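Grinirness Workshop, the Cable Corner
Photo gallery, page 2

Welcome to the gallery of our small workshop. My name is Henok Hailu and I take care of these pages in the evenings, when the tools are put away. 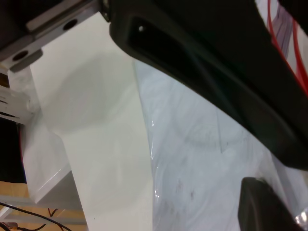
The workshop is on the ground floor of the old Pitkänen building, behind the bicycle shop. We moved in last November. Before that we shared one room with a printing company, and every cable we owned lived in the same cardboard box. I don't miss that box.

Red cables. It was my wish to use one color for everything that carries power, and the others agreed after a short discussion. Red is easy to find against a pale background. When a cable must be changed, I would like to see it at once and not search with a flashlight.

Thin cable or thick cable? Visitors ask this often. We buy the thin kind from Narketti in rolls of 100 meters, because it bends well in small corners. It costs a little more. The last roll was 189 euros with delivery, and I have kept the receipt on the wall so that people cut with care.

Metal brackets with round holes. A flat bracket is a simple part, but I like it very much. You can turn it, use it again, and put it in another place when the plan changes. Please return the spare ones to the Grulex drawer and not to the drawer for screws.

Dark finish on the moving parts. I was against it in the beginning, for the reason that small black screws disappear on a black surface. Now I think it looks calm, and fingerprints do not show so much. The screws are still a problem.

Labels. We are behind with this work. The upper shelf is finished and the lower shelf is waiting for a rainy weekend. If you have a good label printer that you do not need, write to me.

Opening hours: Thursday evening until 9. Please ring the bell by the green door, as the front entrance is locked after the bicycle shop closes.

Page updated July 23, 2026. The older pictures from the shared room are on page 1.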